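INTRO TO MATERIALS IN THE HOME, handout 4
Plastics: what's in the cupboard, how it was made, where it goes

Notes by Shahram Ghasemi. Typed up fast before class, please bring corrections. Quiz is 30th July, covers handouts 1 to 4.

1. Where we left off

Last time: glass and ceramics. Brittle, hard, fine in the oven if you buy the right kind. Today plastics. Big family, long names, but you only need a handful of them for this course.

Key word: polymer. Long chain made of small units (monomers). Think paper clips hooked end to end. Chain length matters. Short chains = waxy, weak. Long chains = tougher, harder to melt and push through a machine.

Two families:

Thermoplastics. Soften when heated, set when cooled, can be done again. Chains lie side by side, tangled but not tied. Most cups, tubs, bags, bottles.

Thermosets. Set once, for good. Chains tied to each other (crosslinks). Heat them too far and they char. Old pan handles, some light switches and plugs, picnic plates.

Learn that split. It comes up in every quiz and half of you mixed it up on the practice sheet.

2. The ones to know by name

Polypropylene (PP). Code 5. Tubs, lids, picnic cups, bottle caps. Bends without snapping, which is why flip-top hinges are made from it. Softens at a higher temperature than polyethylene. Slightly waxy feel.

Polyethylene (PE). Code 2 for high density, code 4 for low. Milk jugs are 2, most squeezy bags are 4. Chains packed tightly in the first, branched and loose in the second. Same chemistry, very different feel. Pejman Azimi did the squeeze test with the morning group, ask him for the results table.

Polystyrene (PS). Code 6. Clear and brittle when solid, light and white when foamed. Cracks with a sharp sound.

PET. Code 1. Drinks bottles. Clear, strong for its weight, goes cloudy if overheated.

Melamine. Thermoset, so NOT one you melt down. Hard, shiny, clinks almost like china. Keep out of the microwave.

Code on the base tells you the resin. It does not promise anyone will recycle it. Read your own town's list. Sultville takes 1, 2 and 5 at the curb and nothing else, and the list gets looked at again in August.

3. Shape does a lot of the work

Thin flat sheet of plastic = floppy. Put folds or ribs in it and it gets stiff without much extra material. Same trick as corrugated card or a tin roof. So when you look at a cup, don't only ask what it's made of, ask what the walls are doing.

Things to look for:

Ribs running up the side. Stiffen the wall, give some grip.

Rolled or thickened rim. Stops the mouth going oval when you squeeze.

Draft. Walls lean out slightly from base to rim. Needed so the part comes off the mold. Also the reason cups nest, one inside the next. Draft too small and they jam. Some makers add a little step inside so the stack keeps an air gap.

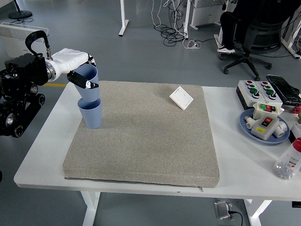

Fig. 1. Ribbed cups, the upper one resting loosely in the mouth of the lower.

Jammed stack at home: cold water in the top one, warm (not boiling) around the bottom one. Outer cup expands a bit, inner shrinks a bit, twist gently. Works better on glass than plastic, plastic is slow to pass the heat along.

4. How they get made

Injection molding. Pellets in, screw turns, melt gets pushed into a closed steel mold, cools, ejected. Look underneath for a small rough dot, usually in the middle. That's the gate, where the melt went in. Expensive mold, cheap parts, so you need a long run.

Worked example, do this in your notebook. The Orkeck plant runs a mold that makes 2 cups per cycle. Cycle time is 15 seconds. Seconds in an hour 3600, divide by 15 = 240 cycles. Times 2 = 480 cups an hour. Now suppose 400 of those pass inspection. Reject rate = 80 / 480, so one in six. Terrible. Someone would be stopping the line.

Second one, on your own: an order from Parsa is 2,637 cups. Same mold, no rejects. How many cycles? (Careful, you can't run half a cycle. Round UP.)

Thermoforming. Sheet heated, pulled or pressed over a shape. Thin yogurt pots, trays, disposable cups. Walls get thinner where the sheet stretched most, so check the corners. No gate mark.

Blow molding. Tube of hot plastic, mold closes on it, air in. Bottles, anything with a narrow neck. Look for a pinch line across the base.

Compression molding. Mostly thermosets. Powder or pre-form in a hot press, cures under pressure.

5. Color and surface

Pigment goes in with the pellets (masterbatch = concentrated color, small scoop goes a long way). So the color runs right through, and a scratch doesn't show a different layer beneath. Matte or gloss mostly comes from the mold surface. Polished steel gives shine, etched steel gives matte. Matte hides small scratchs and fingerprints.

Yellowing: sunlight and heat break chains. White parts show it first. Stabilisers slow it down, don't stop it.

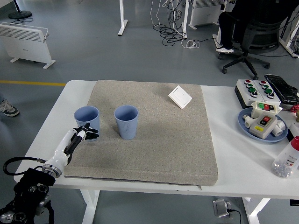

6. Homework

a) Find five plastic items at home. Write down code, likely process, and the clue you used (gate dot, pinch line, thin corners).

b) Pick one and sketch the cross section. Mark ribs, rim, draft.

c) Sort into thermoplastic or thermoset. No burning things to find out!! Use the code or the feel.

d) Finish the Parsa question, show working.

Reading: Endilik workbook, chapter on molding, skip the part on extrusion, we do that next time with pipes and window frames. Bring an old bottle you dont mind cutting up.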